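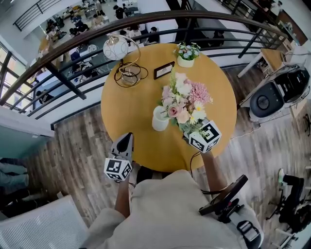 Table ronde de la mezzanine, bouquet dans le vase blanc, second pot plus loin, lampe à globe.

14/06/2024

Repris le dossier de la table ronde, laissé en plan depuis mai. Plateau en bois jaune orangé, teinte chaude qui tranche avec les lames gris-brun du sol. J'avais prévu de le poncer et de le passer à l'huile Virska incolore, je m'abstiens pour l'instant. Le ton va bien avec la main courante brune du garde-corps, et une couche de plus risque de le foncer.

Composition florale : roses rose pâle, un chrysanthème rose assez volumineux, fleurs blanches et crème, feuillage vert. Vase cylindrique blanc, petit modèle, placé près du centre. Les tiges ont été recoupées en biais ce matin, 500 ml d'eau à renouveler tous les deux jours. Le deuxième pot, plus petit, blanc lui aussi, reçoit les fleurs bleu clair et blanches. Je le garde en retrait - trop près du vase, les deux masses se confondent vues de l'escalier.

Lampe Fallby : globe blanc dépoli, tige dorée fine et arquée, socle rond transparent et doré. Reste la question du cordon noir, enroulé autour du socle. Il manque 55 cm pour atteindre la prise la plus proche sans tendre le fil. Rallonge à commander chez McKinnon, référence 267, en noir également. Tant qu'elle n'est pas livrée, la lampe reste en bord de plateau.

Le petit panneau à cadre noir et carte blanche est couché sur la table. Le remettre debout suppose un chevalet, l'ancien ayant une charnière faussée. Le modèle Balum conviendrait, à 54 couronnes, mais la profondeur du pied n'est pas indiquée sur la fiche. Écrit au fournisseur, pas de réponse.

Lumière : le jour entre largement par la baie vitrée du niveau inférieur, côté gauche. Pour les roses, c'est correct à condition de ne pas les rapprocher du garde-corps en plein après-midi. Du monde en bas entre les bureaux blancs, donc perçage remis à plus tard.

À faire demain : mesurer le diamètre du plateau, vérifier le serrage du piètement, changer l'eau du petit pot.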